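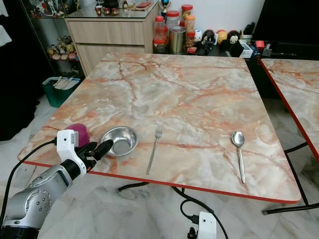
Robot arm at a training table with a bowl, a fork and a spoon.

The argument over table-clearing robots is usually conducted in headcount. I supervised a dining room at Kalthorpe for 4 years, and headcount was the part that changed least. What changed was the content of the job, and the pay scale has not caught up with it.

Kalthorpe serves 264 covers at the midday peak. Before the arms came in, a clearer's shift was one continuous loop: strip the table, stack, scrape, wipe, push the cart to the dish room. The loop was tiring and easy to describe, and it was graded accordingly. The Hurkix arms now take the stripping and the first stack on part of the floor. The clearer takes everything the arm declines, plus the wipe, plus the cart.

"Everything the arm declines" is a job description that no one wrote down. It covers a fork under a napkin, a bowl that has been pushed against a wall, a spoon standing in soup. Each of these used to be a second's work inside the loop. Now each is an interruption that arrives with a tone and a yellow light, and the clearer has to leave one task to finish another. The total lifting goes down. The number of times a person must stop, read a situation and decide goes up.

Bowls are a good case. Two that nest properly can be carried as one object. Two that nest badly jam, and a jammed pair goes through the washer dirty on the inside faces. A person feels the difference through the fingers and corrects it without thinking. The arm needs the correction shown to it, repeatedly, with bowls of different depth and wall angle. Someone has to do the showing.

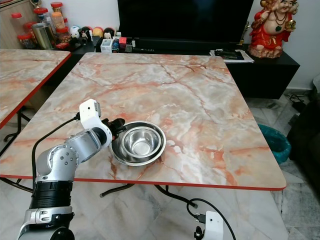

Will the people who clear tables now be the ones who train the machines?
At Kalthorpe they already are, for part of each shift, and they are paid the clearing rate while they do it.

Ayodele Abubakar worked the floor at Kalthorpe longer than I did. By October she was spending 3 hours of a shift guiding an arm through pickups and rejecting the bad ones. Her rejections were specific: grip too low on the rim, approach blocks the next seat, fork turned over for no reason. That is quality inspection. In the Leclerc plant at Skernenance the same activity, performed on molded parts, sits two grades higher and comes with a desk.

The usual reply from management is that guidance is light work. It is lighter on the back. It also requires standing in one position with the hands raised, and it requires attention that cannot drift. Our break schedule was built for walking work and was never revised. I asked for a revision and was told that the system was still in its trial period, during which no classifications would be opened. The trial period has since been extended.

I am not asking for the arms to be removed. The cart is lighter at two in the afternoon than it used to be, and sore wrists are a poor thing to be nostalgic about. My position is narrower. Time spent guiding should be logged as its own category and paid at an inspection rate. Interruptions should be recorded per clearer, per shift, and the record should be open to the clearer. A floor that is said to be 100 percent covered by machines should state how many times a person had to step in to make that true.

None of this needs new equipment. The arms already log every tone and every handover. The log goes to the vendor and to the operations office, and the clearers have not been given a login.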